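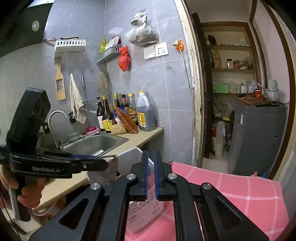 Figure 3. A compact kitchen with the sink set into the countertop along a tiled wall.

4.2 Sink position and the storage of small items

The second group of questions in our survey was about the sink and the surfaces near it. In many small rental apartments the sink, the countertop and the storage for daily items share one wall, and the tenant has little freedom to change this. We wanted to know how people organize such a kitchen when they can't move the fixed parts, and if their habits differ between those who cook every day and those who cook seldom.

In total 296 households answered the questionnaire. The households were recruited in two housing areas, Kirkside and Skunditz, which were built in the same decade but with different floor plans. In Kirkside the kitchen is closed with a door, while in Skunditz it is open to the living room. The answers were coded by two of the authors (Vasiliu and Fogh) independently, and the cases where they did not agree were discussed with a third author until one code was chosen.

The countertop next to the sink was the surface which the respondents mentioned most often as "always full". Drying dishes were the main reason, followed by food which waits to be prepared. It was a surprise for us that small electric appliances were mentioned so seldom, as earlier work on this type of apartment gives them a large role. One explanation can be that the tenants in our sample keep these appliances in a cupboard and take them out only on weekends, but the questionnaire did not ask this directly.

Baskets and open containers were used in almost all the households that we visited after the survey. We observed two patterns. In the first one, a basket has a fixed content, for example onions or cleaning cloths, and it stays in the same place the whole year. In the second one, the basket is moved from surface to surface during the day and the content changes with it. The second pattern was more common in Skunditz, where guests can see the kitchen from the sofa and the tenants like to clear the countertop fast. One tenant described her basket as "a drawer that walks", and several others told us similar things in their own words.

The wall material had also some importance. Tenants with tiled walls told us that they place wet objects near the wall without worry, and tenants with painted walls avoided it. This affects how much of the countertop depth is in real use. We had not planned to study the walls, and for this reason our notes on them are not complete for Kirkside, where the first visits were made before we added the item to the visit form.

Table height was measured in the visits but is reported separately in Section 5. The two interviewers found it difficult to measure the free surface in the same way, because the tenants often cleaned before the visit. After the first eight visits we asked the tenants by letter to leave the kitchen as it was, and the later notes show more objects on all surfaces. The early visits are therefore left out when we compare the two areas, but we keep them in the description of the baskets.

The differences between daily cooks and occasional cooks were smaller than we expected. Daily cooks kept more objects within reach of the sink, but they did not complain more about the lack of space. We come back to this point in the discussion, together with the answers collected in July, when many of the tenants eat cold meals and use the sink mostly for washing fruit and glasses.

Related articles
Þrastardóttir V, Hviid H. Closed and open kitchens in rental housing: what tenants change first
Blöndal I. Drying racks, cupboards and the daily use of water at home
Vasiliu I, Fogh A. Coding open answers in housing surveys: a practical note

Contact the editorial office | Copyright the authors | Back to top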